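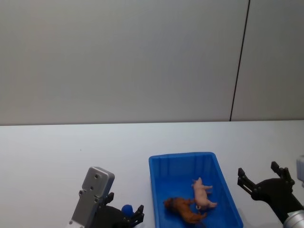 Vimgate Two-Arm Table Cell: safe use and good practice

The Vimgate cell is made for training rooms and small laboratories. It is delivered with a printed rule book, prepared by our office in Ritthorpe, and we ask every customer to read it before the first start.

Rules for each working day

Only one person gives commands to the arms. A second person may watch, but stays behind the floor line.
Hands stay off the table while the drives are on, also when both arms stand still.
Test the stop button every Monday and write the result in the log.
Each arm has its own zone. The shared zone is over the bin, and only one gripper may enter it at a time.
Use light objects with no sharp edges. Toys and balls are suitable.
After 30 minutes of hand guiding, the operator makes a pause.

Technical data

Table width: 980 mm
Speed levels: 3
Rule book: 9 pages, English

Spare fingers are ordered from Pikbridge, under the part name Abreu. Please do not mix old and new fingers on the same gripper.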